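Surgical Robotics Student Group: Report on the Suturing Project

May 2018

The following is the account I promised to readers who have asked what our student group does with its evenings. I have served as its faculty adviser for two years, and I write here in a personal capacity. The department publishes its own summary, and the opinions below should not be attributed to it.

The group chose suturing as its project for the year. Members learn to place and tie single stitches with the instruments of the robot, first under direct control and later with part of the motion carried out by software the students have written. Most of the work is done at very close range, and the members spend far more time looking at needle and thread than at the robot itself.

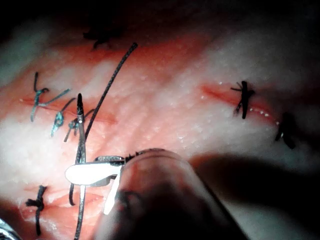
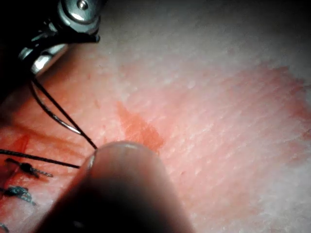 Purpose of the project

The group was founded by Youssra Radwan and Abrehet Dinsa, who were then in their second year of mechanical engineering. Their original proposal asked for a machine that would close a wound from end to end without assistance. I advised them to reduce the scope considerably, and after some discussion they agreed to study one stitch: the needle enters on one side of the cut, leaves on the other, and the thread is tied and trimmed. Each of these steps is recorded and scored separately.

I believe this was the correct decision, although it was not a popular one at the time. A student who has tied a square knot by hand many times will still find it difficult to tie one through a pair of jaws. The hand knows how hard it is pulling. The operator of an instrument must judge tension by eye, from the way the thread lies and from the way the edges of the cut come together.

Thread color was a matter of some debate. Black thread is easy to find against a pink or red surface, but it is also easy to lose in shadow. Blue thread keeps its color under a bright lamp and can be told apart from older black stitches nearby. Marwa Mansour, who maintains the vision software, asked that both remain in use so that her program would not come to depend on one of them. Her request was granted, and I expect that the group will continue the practice next year.

Organization of the work

The group has seven regular members this term. They work in pairs, with one student operating and the other keeping the log. The pairs change every two weeks. Shewit Workneh drew up the log sheet, and it has been revised many times. It now has a column for the length of the thread tails, a detail I had considered minor until the members began to compare their results. Long tails catch on the instrument and can be pulled into the next stitch. Short tails allow the knot to slip.

The control software is called Kusero. It was written by the students and takes its name from a suggestion made at the first meeting, the origin of which I have never been able to learn. The log is kept in a separate program named Wovo. The two do not communicate as well as they should, and the members still copy certain entries from one to the other by hand. Repair of this fault is the first item on the list for the summer.

At the date of writing, the log contains 1,590 attempted stitches. The target for the year was 2,000, and it will not be met. We lost much of the winter term to a problem with needle grip, in which the needle turned in the jaws as soon as its point touched the surface. Oduor Kinyua eventually traced the problem to the angle at which the needle was being picked up. The members now grasp it farther back along the curve and check its position before every stitch.

The Woldemariam Prize

The group presented its work this month at the student competition for the Woldemariam Prize. The judges asked thorough questions, in particular about how the members score a knot and who does the scoring. They were not fully satisfied with the answers. At present the student who keeps the log also assigns the score, and the judges pointed out that partners may be generous with one another. The group was placed second in its division, and I consider the result fair.

Scoring will be done in future by a member who did not take part in the session. Youssra Radwan has prepared a written standard for this purpose, and I have asked her to add drawings.

Joining the group

Applications for the coming year are open to undergraduates in any department. Previous experience with robots is not required. Applicants should be able to attend one evening each week and should expect to spend the first month tying knots by hand on a practice pad before they are assigned a partner. Questions about the schedule may be sent to Abrehet Dinsa, who will lead the group next year.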